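Plokdale Lab Releases Open Scheduling and Contact-Planning Software for Two-Arm Workcells

The Plokdale Laboratory for Manipulation Software has released the second major version of Gombridge, its planning and control package for workcells in which two robot arms share a single tabletop. The release became available to partner institutions on Monday and will be opened to general download in May, once the documentation review is complete.

Gombridge was started as an internal tool for keeping two arms from colliding when they work close together. Version 2 extends that purpose. The software now plans for tasks in which the arms are required to meet, such as passing a part from one gripper to the other or holding one piece steady while a second piece is brought to it. Earlier versions treated each arm as an obstacle to the other and stopped both when the distance between them fell below a set limit.

Under the new approach, an operator marks a region of the table as shared. Outside that region the former clearance rules still apply. Inside it, the planner treats the two arms and any part they hold as one mechanism and computes a joint path for all of them. If either arm falls behind its timing, the other slows to match. The laboratory reports that this change removed most of the protective stops recorded during close work in its own cells.

The perception module has been rewritten as well. When two grippers come together, the view from above is often blocked by the arms themselves. Gombridge now combines the overhead view with views from the wrists and assigns a confidence value to each. When the overhead estimate of a part's position drops below the chosen threshold, control passes to the wrist estimate without interrupting the motion. The value of the threshold is stored with the task file, so that a run can be repeated under the same conditions.

Testing was carried out jointly with De Graaf, an engineering firm that integrates small assembly cells, and with the Skaleck Technical Institute. The three partners logged 2936 two-arm runs over the course of the project. Of these, 524 were set aside for evaluation and were not used in tuning any part of the software. The evaluation set includes small pale parts, which the previous perception module had difficulty telling apart when they were held close to one another.

Skaleck was responsible for the calibration tool included in the release. The tool determines the position of each wrist camera relative to its gripper and of each arm base relative to the table. A complete calibration requires 6 poses per arm and takes almost 2 minutes. The result is checked automatically at startup, and the operator receives a warning if an arm base or a camera mount has shifted beyond tolerance.

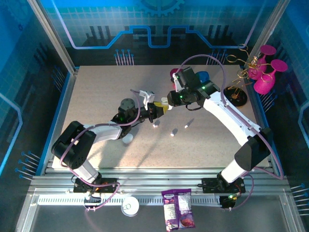 Two-arm work with small parts, in the overall view and from the wrist. 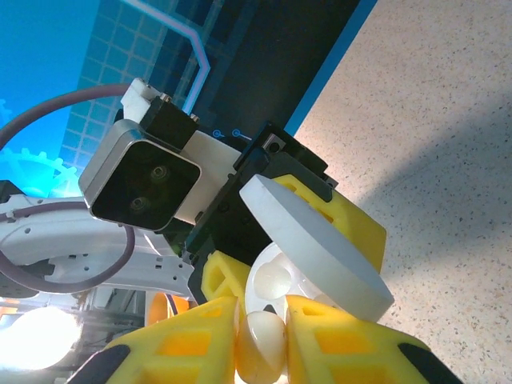 A new replay tool allows staff to step through any logged run and compare the planned path with the path that was carried out. Joint positions, gripper commands, camera streams and confidence values are placed on a common time line. De Graaf requested this function after finding that its technicians spent more time lining up separate log files than studying the faults recorded in them.

Several limits remain. Gombridge 2 supports no more than two arms in one cell. Soft materials such as cloth and loose cable are not modeled by the planner, and users are advised to define keep-out regions where cables may enter the shared area. Transparent parts can be handled only when their positions are entered by hand. The laboratory has listed these items in the release notes and expects to address the last of them first.

Task files written for the first version can be opened in the new one, but they will run under the former clearance rules until a shared region has been defined. A conversion guide is supplied with the package. Sites that have changed the default controller settings should record those settings before installing the update, as the installer restores the standard values.

The laboratory will hold an online session for current users before the general release. It will cover conversion of existing task files, selection of confidence thresholds and use of the replay tool. Registration details will be sent to the technical contact on file at each site. Institutions that do not yet hold a license may apply through the software office at Plokdale.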